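Notice and Redundancy Handling Project: Progress Report

To: Morven MacAulay, Grants Manager
From: Lorna MacLeish, Project Lead, Marikar
Date: Saturday, August 12, 2023
Sites covered: Arnovcombe, Iton, Jernorport

1. Purpose of the report

The grant agreement asks for a written report after each stage. Stage one, the review of existing practice, closed in June. Stage two, the drafting and trial of a common procedure, is under way. The report covers both, sets out variations from the agreed plan, and asks for one decision, in section 8.

The project concerns how employees are told that their job is at risk, how selection is carried out, and what happens between the first meeting and the last day of employment. It does not cover dismissal for conduct, long-term sickness or the end of fixed-term contracts, except where a fixed-term post falls inside a redundancy pool.

2. Position against plan

Review of past cases: complete.
Interviews with line managers: complete at Arnovcombe and Iton, partly complete at Jernorport.
Draft procedure: second version in use for the trial.
Manager training: started, behind plan.
Letter templates: complete, awaiting legal check of the appeal paragraph.
Payroll checklist: complete.
Employee guide: in draft.

The delay at Jernorport follows a change of site manager. The new manager asked for time to read the terms of reference before releasing staff for interview. That was agreed, and the remaining interviews have been booked.

3. Findings from the case review

We read 430 personnel files. The sample included both voluntary and compulsory redundancies, and also cases where the employee was redeployed before notice ended. Files were read without names where the site could supply them in that form. At Iton this was not possible, and the reader signed a confidentiality undertaking.

The main findings are as follows.

The reason for the redundancy was usually recorded. The reason for the choice of pool was often missing. In several files the pool appears only as a list of staff, with no note of who decided it or what other pools were considered.

Selection criteria differed between sites and, at Arnovcombe, between departments on the same site. Attendance was scored in most cases. The treatment of absence linked to pregnancy or disability was set out clearly at Iton only.

Notes of the first meeting were weak at all sites. Many consist of a date and a signature. Where an employee later appealed, the panel had to rely on the manager's memory of what was said.

Notice dates and final pay did not always agree. The most common fault was holiday accrued during notice being worked out to the date of the letter instead of the last day of employment. Affected former employees have been contacted by payroll. This work sits outside the grant and no cost has been charged to it.

In 11 cases the file held no evidence that the employee had been told of the right to appeal. The letter used at the time had no appeal paragraph. That letter has been withdrawn.

4. Interviews with managers

Managers described the first meeting as the part of the process for which they felt least prepared. Most had been given the letter on the day. A number said they had used small talk or praise to open the meeting and had later been told by the employee that this made the news harder to follow. The draft procedure now asks the manager to state the purpose of the meeting in the first sentence and provides wording for it.

Opinion was divided on whether a second manager should attend. At Arnovcombe it is normal practice. At Iton managers thought that two people across the table from one employee was heavy-handed, and preferred to offer a companion to the employee. The draft allows either arrangement but requires the employee to be told beforehand who will be in the room. We are aware that this gives some warning of the subject. On balance the view of the project group was that some warning is acceptable.

Managers also asked what they may say to the rest of the team. The earlier guidance was silent. A short statement has been added, to be agreed with the employee where time allows. 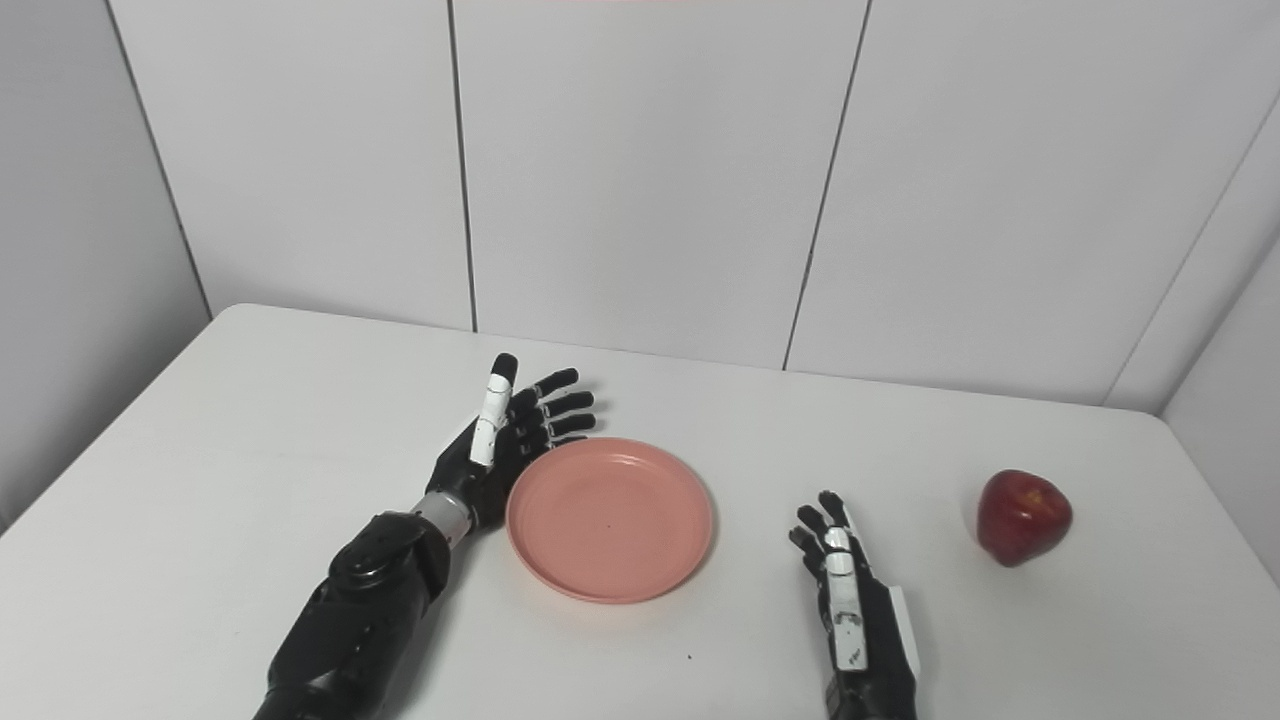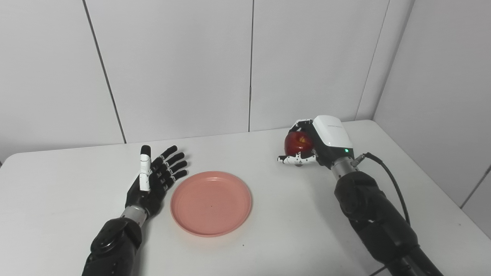 5. The draft procedure

Version two is shorter than version one. Comments on version one were that managers would not read it during a live case, and that the flow of the document followed the law and not the order in which a manager has to do things. The text has been put into date order, beginning with the business case and ending with the closing of the personnel file.

The following changes were made.

The pool must be recorded on a single form, signed before any scoring begins.

Scores must be entered by two managers separately and then compared. Where they differ, the reason for the final score is written down. The original scores are kept.

Redeployment searches begin when the employee is told they are at risk. Under previous practice at Jernorport the search began when notice was served, and vacancies filled in the meantime were lost to the employee.

Access to staff benefits during notice is now stated. Practice had varied on childcare vouchers, season ticket loans and use of site facilities. The procedure says that benefits continue to the last day of employment unless the contract provides otherwise, and that any outstanding loan is to be discussed before it is taken from final pay.

Company equipment is returned on the last working day. Version one required return at the first meeting, a rule that came from the conduct procedure and should not have been carried across.

6. Trial

The trial began at Iton and was extended to Arnovcombe. It covers live cases only, and employees are told that a new procedure is in use. No employee has asked to be dealt with under the previous one.

Early comments from managers are that the pool form takes longer than expected, chiefly in departments where job descriptions are out of date. Two managers found that the descriptions on file related to posts which had changed hands and content several times. We have advised that the work actually done should be described on the form and the mismatch noted.

Employee feedback is gathered by a short questionnaire sent after the first meeting and again after employment ends. The response to the first questionnaire has been fair. The second is too recent to report. No conclusions should be drawn from either at this point, and none are offered.

One appeal has been heard under the trial. The panel upheld the selection but asked for the notice date to be corrected. The correction has been made.

7. Training and spending

Training is given in half-day sessions, each limited to 15 managers. The first part deals with the forms. The second is practice at the first meeting, in pairs, with a third person observing. Managers have rated the practice part more useful than the forms part, and the time given to each has been changed to reflect this.

Spending is below the profile for the period. The underspend is on training and will be taken up when the Jernorport sessions take place. Spending on legal advice is slightly above profile following a question about collective consultation where a single reduction is spread across sites. The advice received has been built into the opening section of the procedure. Travel is on profile. A full statement is attached as Annex A.

8. Risks and decision requested

The main risk is that Jernorport enters the trial too late to yield any closed cases. Notice periods there are longer than at the other sites. A case opened in autumn may still be running when the grant ends.

A second risk is turnover among trained managers. Attendance records are now held centrally so that gaps can be seen before a case is opened.

We ask for an extension of 6 weeks to stage two, at no extra cost. Stage three would start on the later date and its content would be unchanged. A reply before the next steering meeting would allow us to confirm the training rooms at Jernorport.

9. Work in the next period

Complete the remaining manager interviews.
Receive the legal check and release the final letter templates.
Issue the employee guide for comment to staff representatives at all sites.
Hold the first training session at Jernorport.
Review the pool form in light of the comments in section 6.

Annex A: Statement of spending
Annex B: Draft procedure, version two
Annex C: Questionnaire text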